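Arm bench walkround checklist, packing room, Brillville site
17 Dec 2020, with my comments as I went along
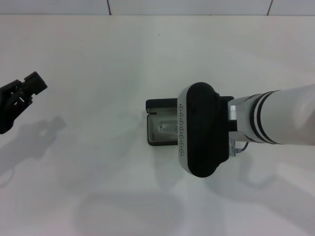 1. Before anyone leans over the bench

Stop button pressed and tested from both sides – OK
I do this one first every time, even when I'm only nipping in to look at a label. The button on the window side is stiff. It works, but you need to give it a proper shove, and I'd like it looked at before February.

Key out and on the hook – OK
It was on the hook! Last time it was in somebody's coat, so thank you, whoever took the hint.

Bench number matches the sheet (3504) – OK

2. The work surface

Clean, no loose bits – OK, with a grumble
We used to wipe down when we felt like it, back when the cases were all done by hand. Now it's on the sheet at the start and end of every shift, and I do get why, but please use the soft cloths. The blue scourers leave marks on a pale top and then I spend ages working out whether I'm looking at a scratch or a crumb.

Small hinged cases opened fully before they go down – needs attention
This is the one I keep going on about. If the lid is only half up the arm will still come down to it, and then you've got a stoppage and a bent hinge. Open it right up and let go of it.

Lighting – OK
Bright enough for me, although the arms throw shadows over the bench and you do lose sight of small parts in them. I've asked for a second lamp from Letberg. No answer yet.

3. The arms

Covers and joints, wiped and looked over – OK
A bit of dust, nothing to write up.

Cables, no rubbing or pinching – watch
The thin grey one that curves up to the underside of the arm is the one to check. Run your eye along it from the metal fitting (arms stopped, please) and look for shiny patches. I found none today. The old hands at Milošević told me theirs wore through in exactly that sort of place, so I'm fussy about it.

Vent holes down the side of the end unit clear – OK
Dry brush only. No spray, no matter how quick it seems.

Gripper fingertips tight – OK
Black gripper checked by hand with the key out. No wobble.

4. The people bit

I added this section myself because the form from Erkar doesn't have one, and I think it should.

Everyone on shift has done the 2-hour induction – not done
We've got people covering from the other room who haven't had it. They're perfectly sensible, but they learned the bench when it was just a bench, and their hands go where they've always gone. Book them in, please, before they cover again.

Floor line visible from where people stand – OK
Repainted and lovely.

Someone to talk to – not on anybody's form but mine
I used to sit opposite another packer and we'd chat all morning. These days one of us minds the arms and the other is off doing paperwork at the far end, and it's a long quiet stretch if you're the one minding. My wrists are much better for it, I'll say that, after years of snapping lids shut. But I'd like us to swap over every 20 minutes and have our tea together again. I've put it down as a request.

Noise – OK
You can hear the radio now. Mixed blessing.

5. To sort out

Stiff stop button, window side
Induction for the cover staff
Second lamp – chase Letberg again
Reminder card about opening lids, big letters, stuck at eye level
More soft cloths (a box of 100 should see us through)

Bench passed for use, apart from the cover staff, who stay off it until they've had their induction. Sheet goes in the red folder by the door.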